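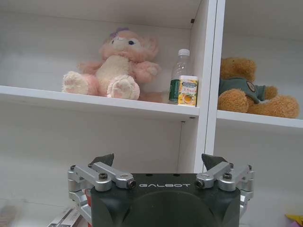
Left side, upper shelf: bunny, water bottle, juice carton

Search this forum Enter keywords Go

White shelf unit — what goes where?

brisari_home
Trying to sort out a white shelf unit with a divider down the middle. The left side has one shelf in it so far. On it I have the pink bunny, a bottle of water and a little yellow carton with citrus fruit on it. Under that shelf it's all open. I have a second board the same size and can't decide if I should put it in or leave the tall space for bigger stuff. The unit is 87 cm wide if that matters.

macedo87
Put the board in. Tall empty spaces turn into piles. I had one like it and ended up with a stack of blankets and board games that fell over every time I pulled one out.

Rosário Rocha
I would leave it open for now and get two bins for the floor of it. You can add a board later, the pin holes aren't going anywhere. Also I'd move the drinks. Food and toys on one shelf is asking for sticky plush.

brisari_home
It's a kid's room so the drinks are there on purpose, she gets her own water at night. I could put them on the other side of the divider though.

dumach_fan
Disagree about moving the drinks. If she can reach that shelf and she's used to it, leave them. Put the bunny somewhere else if you're worried. Ours sits on the bed and the shelf is for things that get used.

Rosário Rocha
Water is fine. Juice is what I'd move. We had a carton leak on a white shelf in December and it got under the edging. The board swelled up and I had to replace it.

macedo87
A tray fixes that. Any shallow one with a lip.

brisari_home
Okay, tray for the drinks. What about the second board, is there a rule for spacing? The whole thing is 100 cm tall inside.

dumach_fan
No rule. Measure the tallest thing you want to store and add a couple of fingers so you can get your hand in. Picture books need more height than you'd think — ours only fit on the bottom.

macedo87
What he said. And check the pins are pushed all the way in before you load it. Mine had one sitting crooked and the shelf rocked.

brisari_home
Books on the bottom then, board above them, bunny stays where it is. She's attached to that spot. Thanks all.

Rosário Rocha
Still think you want the bins.

983 views
Share 3

Related threads
Brurari cube bins, do they fit standard shelves?
Getting marker off white shelves
Shelf pins keep falling out
How many stuffed animals is too many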